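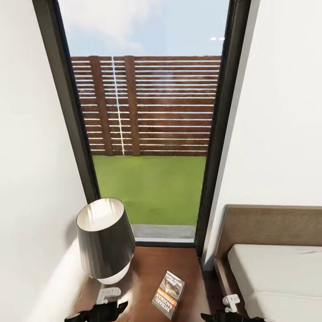 Figure 1. The bedside task in the simulator, both grippers at the front of the nightstand.

Two-Arm Bedside Helper: Project Report

Team: Kerstin Hellström, Reto Zaugg, Francine Wong
Supervisor: Huguette Morin

1. What we set out to do

The goal was to build a pair of small robot arms that can pick up a paperback from a nightstand and hand it to a person in bed. We built the arms in the shared workshop at Skuler, on the bench by the laser cutter. The control program was written and tested at Kerstin's apartment on her desktop computer, using a simulated bedroom.

We chose a book for three reasons. It is flat and hard to get a finger under. It bends. It is also something a person in bed would really ask for. Our first proposal had a water glass, and Ms. Morin asked us to change it before we put electronics next to water.

2. The arms

Each arm has five joints and a two-finger gripper. The joints use Lerko servos, bought used from Colton Paquette, who had them left over from a camera slider. The links are cut from plywood and the finger pieces are printed. We kept to our limit of 500 dollars for both arms, including the power supply but leaving out the printer filament, which Skuler members get at cost.

The plywood links went through several versions. The first set flexed when the arm was stretched out, and the gripper dipped. Reto doubled the thickness of the upper link and put a spacer in the elbow. That fixed the dip but made the arm heavier, so the shoulder servo got hot after a few minutes. We moved the shoulder servo back past the pivot as a counterweight. It still gets warm. We rest the arms between sessions.

The wiring runs outside the links in braided sleeve. We had planned to route it inside, but there was no room at the elbow after the spacer went in. One cable was pinched on a Saturday and shorted the board. We had a spare board and no spare fuse, and lost the rest of the day.

3. The simulated room

We did not want to teach the real arms by trial and error, mostly to save the servos. Francine set up the bedroom in Lengyel, the simulator our department uses. It has a bed, a nightstand, a lamp, a book and a window. The two grippers reach in from the front of the nightstand.

The program gets one view from above the work area and one from each gripper, looking out between the fingers. We thought at first that the overhead view would be enough. It is good for finding the book. It is poor for the last part of the reach, when the gripper covers what it is reaching for.

The gripper views were added in the second month. Getting them lined up with the arm took longer than anything else in the software. Francine wrote a small calibration routine that moves the gripper over a checkerboard and solves for the offset. We ran it again every time somebody changed a finger piece. 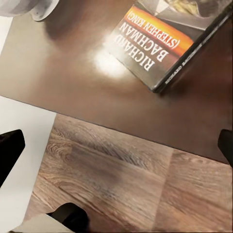
Finding the book was the weakest part of our program for most of the term. Our first method looked for a light cover against a dark table. That worked with the plain test block we had started with and failed as soon as we switched to a book with a real cover. A dark cover on a dark brown tabletop gives very little edge to work with. The orange band was the easiest thing to lock on to, so we used it as a first guess and then searched outward for the corners. The patch of glare on the table was a problem of its own. It is brighter than anything on the cover except the lettering, and the program kept taking it for an object. We ended up masking any bright patch with a soft border. The large white letters have sharp borders and come through the mask. We do not read the name, so it makes no difference to the program that it is upside down from there.

4. How the pick works

The program goes through these steps:

Find the book in the overhead view.
Choose the arm with the shorter reach.
Move that gripper to a point above the long edge.
Correct the position using the gripper view.
Slide the book toward the front of the nightstand until it overhangs.
Close on the overhanging part and lift.

The other arm holds still unless the book turns while it is being pushed. In that case it comes in from its own side and acts as a stop. Reto argued for using both arms every time. We tried that, and the arms got in each other's way near the middle.

5. Results in simulation

We ran 2,000 attempts with the book placed at random on the nightstand. The program finished 1,701 of them with the book lifted and held. We counted a run as failed if the book was dropped, if an arm touched the lamp, or if the time limit ran out.

Most of the failures fall into two groups. In the first, the book is near the lamp and the arm stops early to avoid it. In the second, the book is pushed too far to the side and leaves the tabletop. We read through the logs of the second group together and added notes to the lab journal. Kerstin's entry is copied below.

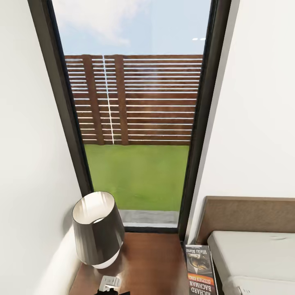

PUVALNESS, January. Went through the side pushes tonight. The book can end up standing in the gap between the nightstand and the bed with the cover facing up. The overhead view still shows plenty of it, enough to make out the title, Wielki Marsz, and the orange band. So the detector says "book found" and gives a position, and the planner treats it as lying on the table. It then plans a slide, which makes no sense for a book in a gap. We need a check on where the book is before planning anything. Simple version: if the center is past the edge of the nightstand, do not slide. Come in from above, fingers across the thickness. Reto thinks the real fingers are too blunt for this. Print a thinner pair and see.

6. Tests on the real arms

We had time for one evening of tests at Skuler with a crate standing in for the nightstand. The slide and lift worked on the third try and several times after that. The finger pads slipped on glossy covers until we glued on strips cut from a bicycle inner tube. The thinner fingers from Kerstin's note were printed but not fitted.

7. Remaining work

Fit the thin fingers and test the pick from above. Add the position check to the planner. Replace the left shoulder servo, which has started to click. Rerun the calibration after the fingers are changed. The arms are on the top shelf at Skuler, and the power supply is in Reto's locker.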